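Home Organisation, Evening Class
Session 2: Worktops and What Lives on Them
Handout, 2026-07-20

Right, last week we emptied drawers, so this week we're moving up to the surface. My rule for a worktop is that everything on it should be standing, stacked or sitting in something. Loose things spread! I don't know why, they just do.

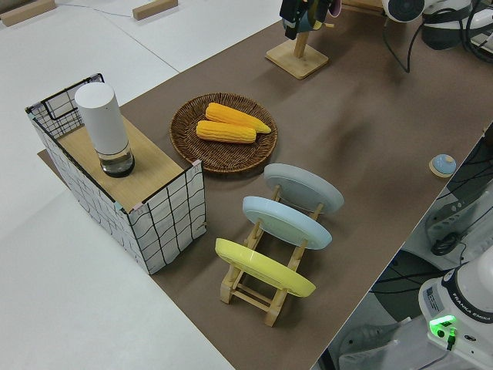 Plates are where most of you lose space, going by the sketches you handed in. A flat stack looks tidy, but you end up lifting the whole lot to get at the bottom one. I'm a great fan of the slatted wooden rack — three plates upright in a row, grey, blue and yellow, and you can pull out whichever you fancy. A tray does the same sort of job for food, and the corn on the wicker one can go off to the hob in a single trip.

Now, cupboards and ovens. Before you settle where anything goes, open every door fully and see what it swings over. Leave that patch clear for good. A chunky handle needs a bit of room for your knuckles too, so try it with your hand and don't just measure the door.
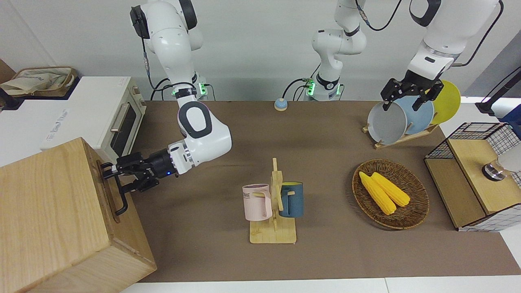
Chunhua Song wrote in after the October course to say she'd ignored the bit about doors, put her bread bin in the way and moved it twice a day until she gave in. Her other tip was to keep tea towels in a basket within reach of the oven.

For next time: draw your own worktop, mark the door swings, and bring 2 copies. Latrice Whitlock has the squared paper (500 sheets, so help yourselves).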